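Visit report: open afternoon at the Munasinghe building, Pondirthorpe

Severin Sutter and I went over from Virham in June. The building has 2,310 square metres over two floors and was let in 17 units when we called. Obadia Lyimo met us at the side door and took us round.

The ground floor is mostly storage and we did not stay long. Upstairs is quieter, with wood-look flooring and plain white desks with rounded corners. Drinks are kept in a fridge beside the desks, with a pull-out drawer low down. Bottled tea is the usual thing. The Flaltby site, which we saw last year, had only a vending machine on the landing.

Parking was easy. The lift was out of use, so allow time for the stairs. We left at four.

Upstairs, the desk and the drinks:

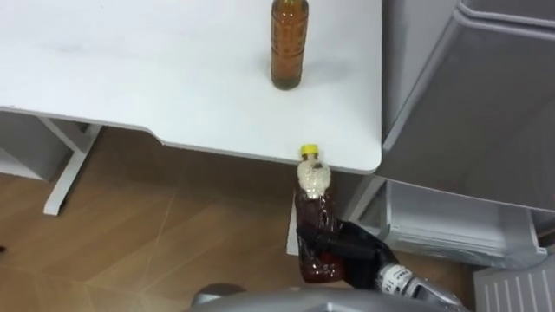
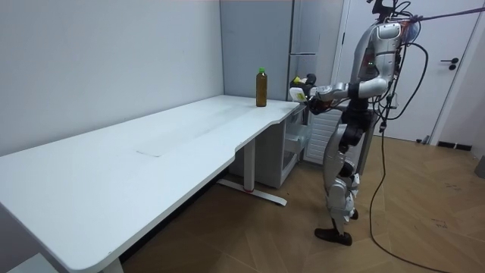
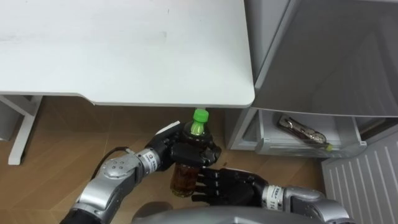 Can visitors bring their own food and drink?
Food and drink can be brought in and eaten upstairs, but the ground floor storage area is kept free of both.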